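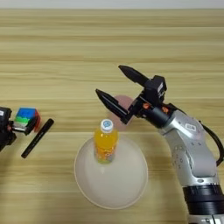 Tabletop finish, reply to Trinidad
Sep 14, 2018
Posted by Tsung-han Siu to the Melis woodworking list

I've been meaning to answer Trinidad's question from last week about light tabletops and whether the grain ends up too busy. We have one at work that gets used all day, and I've had a while to form an opinion. The bands run left to right the full length of the top, pale tan with a darker honey color between them, and against an off-white wall they look quieter than you'd expect from a sample. A pale pink round thing like the one on it now, a small plate or a lid, still stands out fine. Small pieces in tan or cream are another matter. I've lost pencils and a folding rule on that top in plain sight.

Quoting the original for anyone who joined since:

> From: Trinidad Quezada
> To: Melis list
>
> Hello all. I am redoing the table in our game room, where
> we keep the puzzles and board games. The old top is dark
> brown and shows every crumb and scratch. I have a sample of
> a light finish from Kement with strong stripes in it and I
> can't decide. My husband thinks it will be like looking at
> a barcode. My questions are:
>
> Does a striped grain bother your eyes after an hour or two?
> Should the stripes run the long way or across?
> Matte or satin?
>
> The kids do a lot of jigsaws and the oldest is always
> turning one of those color cubes. I'd like something they
> can see the pieces on. The sample is only 8 inches long so
> it is hard to judge.
>
> Thanks, Trinidad

On the first question, no, it hasn't bothered me. I stopped noticing the stripes within a few days. An 8 inch sample will make any banded grain look worse than it is. Ask Kement if they will lend you a bigger piece. If not, lay the sample on the floor and look at it from standing height.

On direction, I'd run them the long way, parallel to the side where people sit. My brother-in-law ran his across and every chair seems to be pointed down a lane. Some people like that.

Matte. We tried satin on a side table and the overhead lights came back at you in one long streak. Whatever you buy, do two thin coats and leave it alone overnight between them. I used the Vavton clear on mine at home and paid for the bigger can, which was more than I needed. There is a third of it left if you're close enough to pick it up.
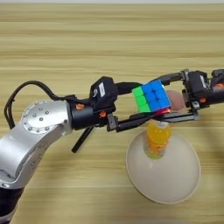 As for the games themselves, strong colors are what you want on a top like this. Jigsaws with a lot of sky or sand in them will be a pain, and I would get a dark felt mat for those and roll it up when you're done. The cube is no trouble at all. Ours is the stickerless kind, and the bright green and the blue look very clear over the pale wood, even with the thing tipped at an angle. Board games come with their own board, so the table hardly matters there, apart from cream dice. Flollimlow sells a mat with a stitched edge that has held up well at our place. The cheap ones curl at the corners.

One more thing, check the underside of the top before you refinish. If it's bare, give it a coat too. I skipped that in May on a shelf and it cupped on me.

Let us know what you pick.

Tsung-han

2 replies | 551 views | 0 shares

Recent on this list
Kement samples, how long do they take to ship
Getting candle wax out of an oak bench
Felt mats, glued or stitched edge
Shelf cupped after one coat
Wanted: drop-leaf hinges, pair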